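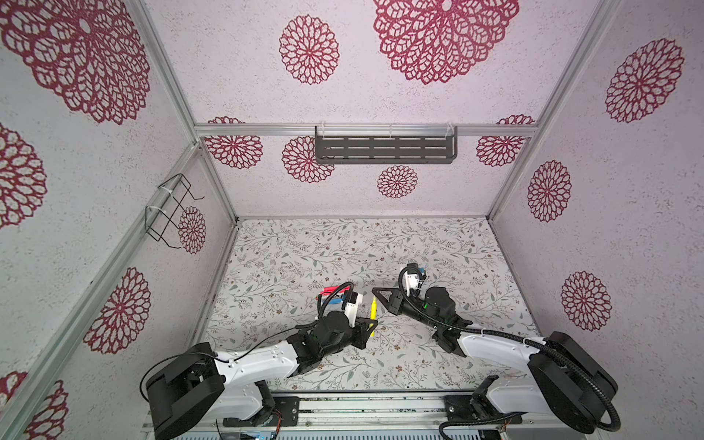 How wide is one roll of Sarirel wallcovering?
Each roll is 51 cm wide, and the stated width is the width after trimming, so no further cutting is needed along the sides.

Sarirel Patterned Wallcovering
Item number 3077
Supplied by Šimkus Interiors

Sarirel is a patterned wallcovering for bedrooms, hallways, dining rooms and other dry interior spaces. It is produced on a non-woven base and is hung by applying paste directly to the wall. The range is offered in three groups: Zavar (large medallions), Hindance (branches and small flowers) and Plain (a lightly textured ground with no motif).

Ordering
Rolls are sold singly. Customers are asked to order all rolls for one room at the same time and to confirm on delivery that the batch numbers match. Slight differences in shade may occur between batches and are not considered a fault. Orders placed after Mon 9 October will be dispatched from the new warehouse, and delivery to island addresses will resume in November.

Preparation
Walls must be clean, dry, smooth and free of old paper. New plaster should be left to dry fully and then sealed. Dark or uneven paint should be covered with a white primer before Zavar or Plain is hung, as both have a pale ground.

Hanging
Begin at a plumb line near the main window. Allow 2 inches of extra length at the top and bottom of each strip. Zavar has a straight match; Hindance has a drop match and requires more paper per wall. Smooth each strip from the center outward with a soft brush and remove paste from the surface at once with a damp sponge.

Care
Dust with a dry cloth. Light marks may be wiped with water and mild soap. Solvents and abrasive pads must not be used.

Returns
Unopened rolls may be returned within 90 days with proof of purchase. Cut or pasted lengths cannot be accepted. Claims concerning print faults must be made before more than two strips have been hung.

Samples and trade accounts
Sample requests should be addressed to Laine Lepik. Trade accounts are handled by Darius Kazlauskienė at the same office.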